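22 February 2023 — bench notes, case sorting

Started late, parcel desk was shut till ten. Two boxes in from Hamada, one from Vitel. Vitel box had a corner crushed but the inner bag was fine, so signed for it. Delivery sheet says 2,246 pieces for the whole order. Counting all that is NOT today's job. Today = get the table sorted, get a layout that works, run one batch through and write down what was annoying.

Table first. Wiped it down twice, once with the spray and once with plain water, bc the spray leaves a film and then the thin cases skate around on it. Left it bare while it dried. Old tape residue along the window side came off with a thumbnail and a lot of swearing. Please nobody tape labels straight on the tabletop again, use the card strips. They're in the Jaltero drawer, second one down. 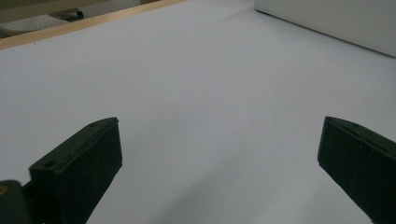
Light is better than last week. Yuzuki swapped the tube over the bench and the flicker is gone. Still get a shadow when you lean in from the front, so do the close checking from the short side, standing up. Sitting is fine for packing.

Layout, attempt 1: trays at the back, loose pile in front, reject box on the floor. Bad. Kept reaching across the pile and knocking it over. Kicked the reject box once and had to sort it again.

Layout, attempt 2: big white board flat in the middle as the checking surface, tray to the right of it, pile off to the left on the cart. Much better. The board shows up dust and little bits of flash that you'd never see on the gray. It also slides if you push on it, put the rubber mat under. (Mat is currently under the kettle. Will steal it back.)

Check order, as agreed with Yuzuki Kobori on the phone:
— back face, tilt to the light, look for swirls in the finish
— rim all the way round with a fingertip
— camera cutout, inside edge only
— button openings
— into the tray, or reject with a sticky dot on it

Dots: red for scratches, blue for anything wrong with the rim. Ran out of blue at lunch, used green. If you find a green dot it means blue. Sorry.

Standing vs flat. Loneo asked for the cases flat in a stack with tissue between. I don't love it. Tissue is slow and it clings to everything, and when you pull one out of the stack the next one comes with it. Tried standing them in the tray leaning back on the end wall instead, big round cutout at the top so you can tell which way up they are without picking them up. Quicker to grab too. Downside is a single case on its own wants to slide down, they only really hold once there's a few in. Fold of card at the bottom might do it. Try tomorow.

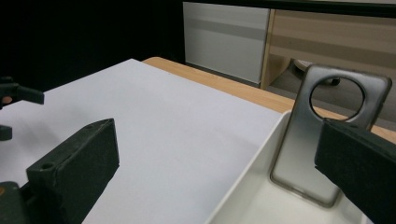

Gray case standing in the white tray, cutout end up. Board alongside.

Finish on the grays is hard to judge. Goes from darker at one end to nearly silver at the other, and under the new tube I spent ages deciding if a patch was wear or just the fade. Rule for now: if it disappears when you turn the case end for end, it's the light. If it stays put, dot it. Would like one known good gray kept aside as a reference — put it in the drawer with the card strips and write KEEP on the bag.

Batch of 34 done before four o'clock. 2 rejects, both blue (well, green). One had a rough patch inside the cutout, the other a nick on the rim by the bottom corner. Took about 50 minutes not counting the phone call, too slow but the first one always is. Didn't time the second layout separately, should of.

The white trays are good. Pale inside is easy to look into and they wipe clean. We've only got a few, and if we go over to standing storage we need a lot more. Vitel have them in their list but the lead time is into April. Asked Hamada if they do the same size, waiting to hear.

Also: bags. The ones that came with the order are too tight, you have to fight the case in and it drags over the rim. Try the next size up. There's a carton of 2,000 in the back room under the window, unopened, no idea who ordered them.

Left on the bench: board wiped, pile back in its box on the cart with the lid on. Chair still squeaks. Scissors are missing again.

Tomorrow — card fold, rubber mat, blue dots, ring Hamada after lunch.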